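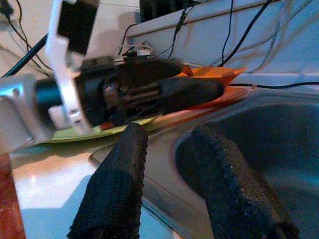 **Two-arm teleop: my demos get jerky every time I move the second arm**

I've been recording demos on a two-arm setup for a couple of weeks and I can't get smooth motion out of the arm I'm driving with my left hand. The right one is fine (I'm right-handed, so no surprise there). I work next to a sink, and the other arm holds a black handheld thing with a tapered nose over a pale green board, with something orange lying next to it. When I look through the wrist camera, the black thing smears, so the picture I'm steering by is mush just when I need it. I have 21 demos saved and I'd keep maybe 13 of them. Do I slow down, or do I change something in the leader arm? I'm using the Fomesitz leader kit with whatever settings it came with.

Josée Bergeron

**steker_fan**

Slow down! I know it's boring, but I had the same thing in August and it went away once I quit trying to move both hands at once. Park one arm, let it settle, then bring the other in. Also, check how your left elbow is sitting. Mine was hanging off the table and my whole forearm shook (I felt pretty silly). I put a folded towel under it and my next batch was way cleaner.

Don't throw out the bad eight yet, by the way. A few wobbly ones never hurt my training much.

**McIntyre**

Towel is good advice, but I'd look at the smoothing on the leader side too. Mine was set way too low from the start, so every twitch of my fingers went straight through to the follower. Bump it up a little, do two or three throwaway runs, and stop when it starts feeling laggy.

For the blur, add more light over the counter and shorten the exposure if your camera lets you. And tape down any cable near the arms, a loose one tugging on a wrist feels exactly like a shaky hand.

**dedis**

same problem here, following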